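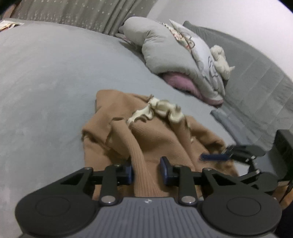
Slide 6. Accessibility in independent games

Thank the hosts and acknowledge Érica Rangel, lead designer at Nogueira.

Lasa was released in December with remappable controls and three colour modes. The studio received 630 player reports, of which 400 concerned subtitle size. 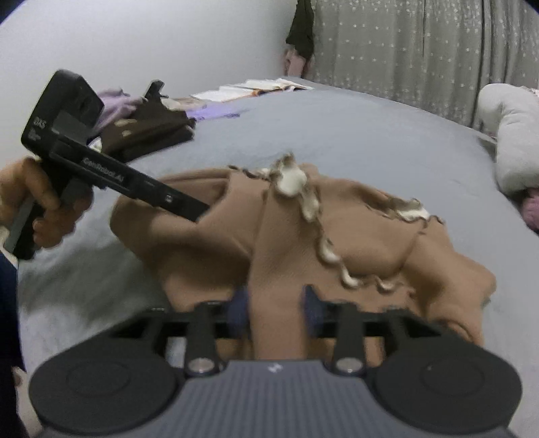
Tan garment on the bed.

Slide 7. Funding

Refer delegates to the Grekel guidelines. Applications must include a testing plan. Pause for questions, then hand over to Torunn Åberg.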